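**Pondel Hall** is a student residence and self-governing society in the university town of Favgate. It is known for its long quarrel with the university over the right to choose its own members, and for the suspension of its charter that followed. The hall has 111 places and admits students of every faculty.
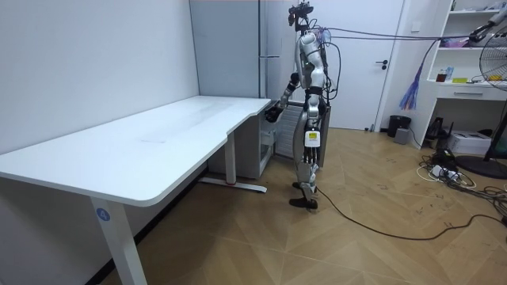
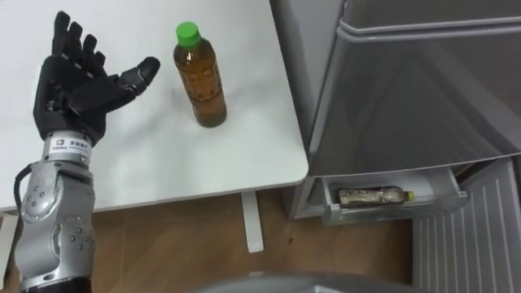 *A white table, with robotic equipment beside or over it.*

## Origins

The hall was founded by former students who wished to give cheap lodging to young people coming from the villages of the Henare valley. The first house stood in Henare Street, behind the grain market, and had only one bathroom. Residents paid a low rent and took turns in the kitchen. In exchange, they were allowed to vote on almost every matter of daily life, from the hour of closing the front door to the choice of newspapers.

The university recognised the hall as a student society when the present building was opened. The recognition was written in a charter of three pages, which left many questions without an answer. It said, for instance, that the residents "shall receive new members in the customary manner", but the manner was not described. Most of the later disputes come from this sentence.

## The Usance

The customary manner was known among residents as the Usance. A new student lived in the hall for one term as a guest. At the end of the term, the older residents met without the guests and voted by placing a card in a box. A guest who received three cards against had to leave before the start of the next term. No reasons were given and there was no appeal.

Guests were also expected to do certain duties. They carried coal in the early years, and later they washed the dishes after the formal dinners, delivered messages between the floors and learned by heart the hall song, which is long and partly in Latin. Former residents disagree about how heavy these duties were. Some have written in the hall magazine that they remember them with pleasure. Others say that they were kept awake at night before examinations and that complaints were answered with more duties.

## Inquiry and suspension

In February of the year of the inquiry, a group of former guests sent a letter to the dean of students. They asked whether a society which uses university land may send a student out of his or her lodging by a secret vote. The dean opened an inquiry, and both residents and guests were heard.

The report made a difference between two things. On the accusation of bullying it found that the evidence was not sufficient, as the witnesses did not agree on dates or on persons. On the vote itself it was much more strict. It concluded that the Usance was not compatible with the rules on student housing, and that the hall had been told this before in writing and had not replied.

The charter was suspended for three years. During this time the rooms were let directly by the university housing office, the residents' council could not meet under the name of Pondel Hall, and the formal dinners were stopped. A petition against the suspension collected around 1000 signatures, many of them from former residents living abroad. It was received by the senate but did not change the decision.

## Present rules

When the suspension ended, the hall was given back its charter with a new second part. Places are now given by the housing office according to need and distance from home. The residents' council may still interview applicants – but only to inform them about the life of the hall, and the interview has no influence on the result.

The word Usance has stayed in use with a different meaning. It is now the name of the dinner held at the end of the first term, where new residents sign the house book. The song is still sung, usually without the Latin verses.

The council has a chair, a secretary and one member for every floor. It decides on guests, quiet hours, the common rooms and the small library. Its minutes must be sent to the dean, who may return them with remarks.

## Building

The present building has four floors around a courtyard with two lime trees. The dining room is on the ground floor, on the north side, and still has the benches of the old house. The wing towards the river was added later and is built in a lighter brick. Bicycles are kept in the former coal cellar, which is entered from the lane.

## In student culture

The rivalry with the neighbouring halls is expressed mainly in an annual rowing race, in which Pondel Hall has a modest record. Its colours are dark green and white. The hall magazine, also called *Usance*, appears once a term and did not stop during the suspension, when it was printed without the name of the hall on the cover.

*This article was last revised on 23 December 2023.*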